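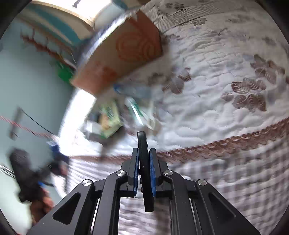 Plarisov hand gripper, sold as a pair, left and right. For sites teaching a room-clearing robot from real hands. You hold it, you squeeze, the fingers close, the recording goes to the arm's training set. Two parallel fingers, matte black plates, cut-outs to keep the weight down. Grip pads are blue and textured, and they go flat on both faces of a thing – with a flat, rounded piece like the black one clamped here, hold it upright between the pads and it stays readable for the camera. Pivots are under the four round silver caps. Leave those alone unless you have the service sheet.

Price: 1655 for the pair, camera mounts included. Cameras not included. Shipping from our Farnbridge shop.

Who it's for

Guest houses, staff housing, care homes, student residences. Anywhere somebody clears a bed of small stuff before the sheets can come off. Pens, chargers, bottles, tubes, packets, phones. The boring part of the turnover and the part that eats the morning. The Nouri arm can do a share of it but only after it has seen it done, many times, by people who know the job. Which means your housekeeping staff, not our engineers. We tried it with engineers. They were slow and they picked everything up the same way.

What changes for staff

We get asked this more than anything about the hardware so it goes up here.

First weeks, it's extra work. Say so before you start. Clearing a bed with grippers takes longer than with fingers, no way around it, and if the room quota stays the same people will rush and the recordings will be useless. Our advice is to take rooms off the list on recording days. Put it in writing.

After that the job moves around a bit. At the residence where we ran our first long trial, the morning crew kept linens, bathrooms and the final check. The arm took loose items off the bed and into a tray. Somebody still goes through the tray, because a charger is lost property and a wrapper is trash and the arm is not the one who gets the phone call. Renata Quezada ran that crew and wrote up the new rota herself. Her note to us, word for word: "Less bending, more checking. Checking is tiring too, so count it as work."

We do. The tray check should be on the rota with its own time, and paid.

On recordings: the cameras see the room. They see hands, and whatever the guest left out. Decide who may watch the footage, and for how long it's kept, before the box is opened. Don't use it to time people. We put that in the sale terms and we have turned down one order over it.

Holding it

Palm round the handle, strap snug. One in each hand for most jobs, or one only if the other hand has to lift fabric. Squeeze slowly. Fingers stay parallel all the way, so what the pads touch first is what they'll hold.

Max opening 111 mm between pads. Enough for a bottle on its side, most small boxes by a corner or edge, not a pillow. Pillows are a seperate tool, ask.

Sessions of 30 minutes, then put it down. Really put it down. Wrists complain the next day, not the same day. Swap hands or swap people. If somebody has had wrist trouble before, find them another part of the project.

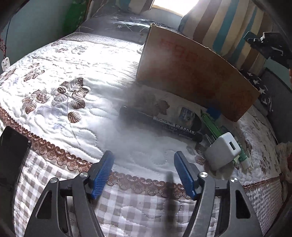 Soft surfaces are the hard case. On a table the item sits still and you can come straight down. On a quilt everything sinks, pens roll into the stitching, and the fingertip catches fabric if you go in steep. Open wide before you get there, come in low, close, check you have the item and no cloth, lift. If you've got cloth, open again and leave the mistake in the recording. The arm needs to see that too.

Long thin things: across the barrel, near the middle. Chargers: by the sides. Tubes: gently, cap on. Phones: edge grip if the edge is free, otherwise slide it to the side of the bed first. Anything sharp, anything medical – don't. Use your normal procedure, stop the recording, start again after.

Trim, lace and patterned borders confuse the arm for a while. Keep recording on them. Don't swap in plain sheets to make it look good, you'll pay for it later.

In the case

Left and right gripper. Camera mounts. Straps. 8 spare pads, blue. Hex key. Service sheet. Staff leaflet in plain language, one page, meant for the break room wall. Other languages on request, takes us a week or so.

Care

Wipe pads with a damp cloth after each session. No bleach, it hardens the rubber. Change a pad when the ribs go smooth. Plates can be wiped with whatever you use on door handles. Don't put the gripper in the linen cart, the linkage picks up threads and then it sticks halfway closed.

Works with

Nouri arm, current and previous version. Sturkance recording software, license sold seperately. Other arms possible if the fingers match, send a drawing.

Training visit

Half a day at your site, mornings prefered, with the people who'll use it and not only their manager. Sinan Kurtuluş does most of these. He'll want a real room that's due for turnover, and a short talk with the crew at the end without management there. Next open visits are in April.

Orders and questions through the contact form. Spare pads ship same day if you write before noon.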